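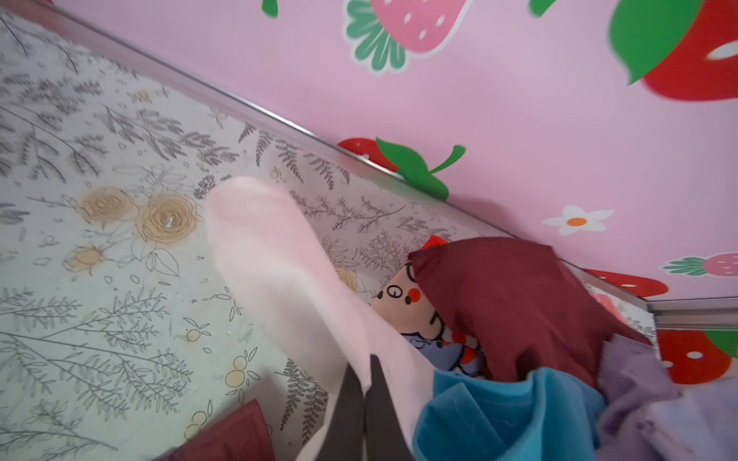

Gradex Two-Arm Cell | Maintained by Comley Automation Support

4.3 Clearing a grip-release fault (code 212)

Code 212 is raised when a gripper is commanded open and the finger current stays high for over 4 seconds. The usual cause is thin fabric caught between the fingers. Both arms hold position and the motors remain powered.

CAUTION: A held arm can drop when power is removed. Support the upper segment before step 3.

1. Press Pause on the Zodier console. Do not press Resume while a hand is inside the walls.
2. Note which arm reported the fault.
3. Support that arm and switch off its supply at the base.
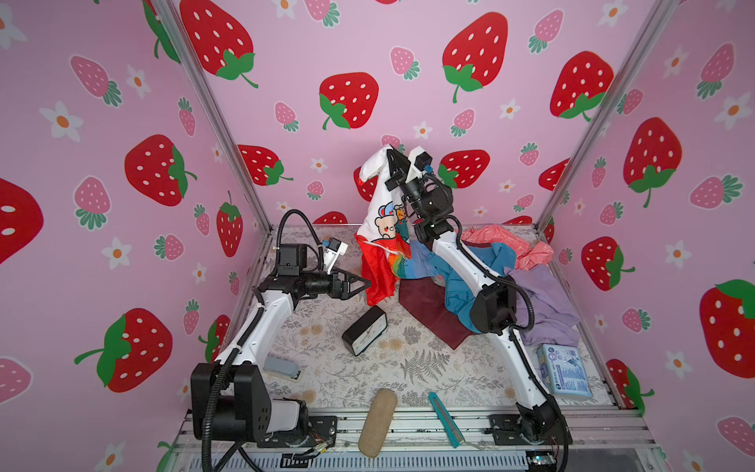
Figure 14. Both arms over the mat, garment held by the right gripper.

4. Work the fabric out along the length of the fingers. Do not pull across them — side load bends the finger mounts.
5. Move blades and other hard objects clear of the arm's path.
6. Restore the supply and run Home from the console.

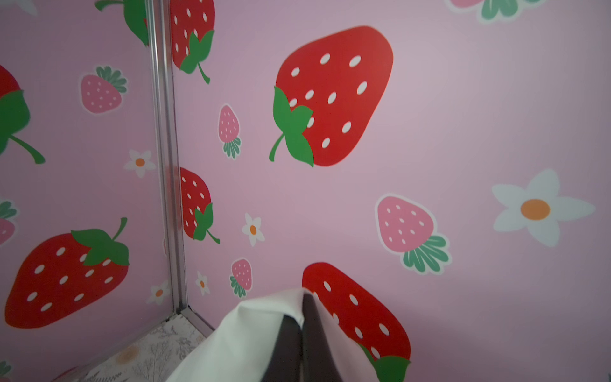 7. Cycle the gripper with nothing in it. If 212 returns, replace the finger pads (part 959) and repeat from step 1.

Note: Faults that recur after a pad change go to Jagadeesh Panicker with the console log. Logs saved before the February update lack finger current and cannot be used.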